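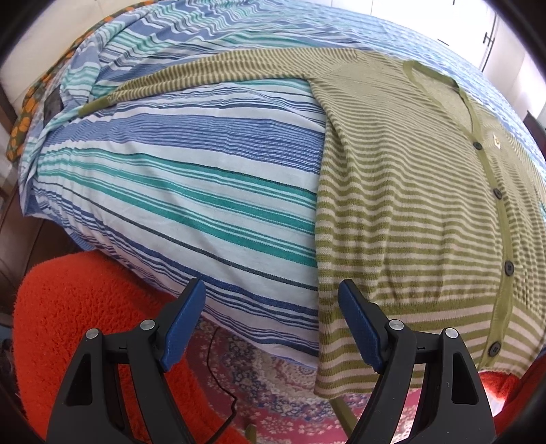

Ticket 432: Striped cardigan, one sleeve longer after washing

Opened by: Mitali Talukder
Product: Hirnel button-front cardigan, olive and beige
Status: Solved, left open for comments

Hello everyone, and thank you in advance for reading all of this. I bought my Hirnel in April and I've worn it more than anything else I own (it goes with every pair of pants I have, which I can't say for my other sweaters). Last week I finally washed it, on the wool setting with a capful of Plirnance, and hung it over the shower rail overnight. I know, I know! By morning the left sleeve had grown. It measured 19 inches along the underarm seam, and the cuff came down over my knuckles when I put it on. The right one was fine. The button band had also gone a little wavy toward the bottom.

What I've tried so far:

1. Wore it for a day, hoping it would spring back. It didn't, and I dipped the cuff in my soup.
2. Steamed the sleeve from a few inches away. The knit looked nicer and fluffier, but the length was the same.
3. Pinned the sleeve short on a towel while dry. No change at all.

Is there something else I can do at home, or does it need to go back?

Reply from Aníbal Fonseca, Garment Care, Oct 5, 2026

Hi Mitali, I'm sorry about the soup. Please don't send it back yet, this is a very common one and I think we can get you there. The wet knit is heavy, and on a rail all that weight pulls on whichever part hangs lowest.

Soak the whole cardigan in cool water for half an hour, press the water out in a towel without wringing, and lay it out on a cloth with the buttons done up. Then push the long sleeve back toward the shoulder with flat hands, a little at a time, all the way along. Use the stripes as your guide: they should run straight across the sleeve. Pat the button band straight last, and keep the bottom band up on the surface so it isn't dangling while it dries. Leave it for two full days and turn it once.

Update from Mitali

Did all of that on Saturday-morning levels of patience, with a fan going in the next room. The sleeve is back to matching the other one, give or take a hair, and the cuff sits at my wrist again. The band still has a slight curve but I can live with it. Thank you, Aníbal!

Comments (3)

kandpal_knits: Same thing happened to my gray one. Two rounds of soaking for me.

Vultthorpe Jo: Does this work on cotton too? Mine is a blend and I'm scared to soak it.

Aníbal Fonseca: Jo, check the label first, but cool water is usually fine for our blends. Open a new ticket if you get stuck and I'll take a look.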